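Cable of hand-held gripper pulls my wrist, how to fix it?

Kalliopi Stergiou
Hello. I am in a student project with the name Cerus. We guide a gripper by hand over a table, to pick up small objects. After 13 tries my wrist turns by itself, I think from the weight of the cables.
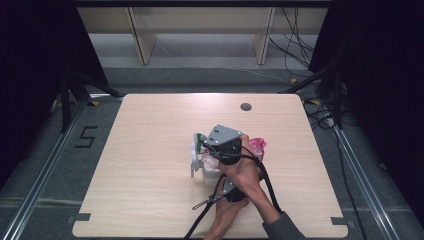 Gripper at table 5, with the white cup.

Should I fix the cables to my arm, or to the table?

Filippos Karras
To the arm. Use a soft strap below the elbow and leave a free loop before the wrist. In our club we did it so in March and the last 52 tries were much better. Please do not pull the loop tight, the plug of the motor can break.

Plonport
same problem here, i just take a break

Kalliopi Stergiou
Thank you Filippos, I will try the strap tomorrow.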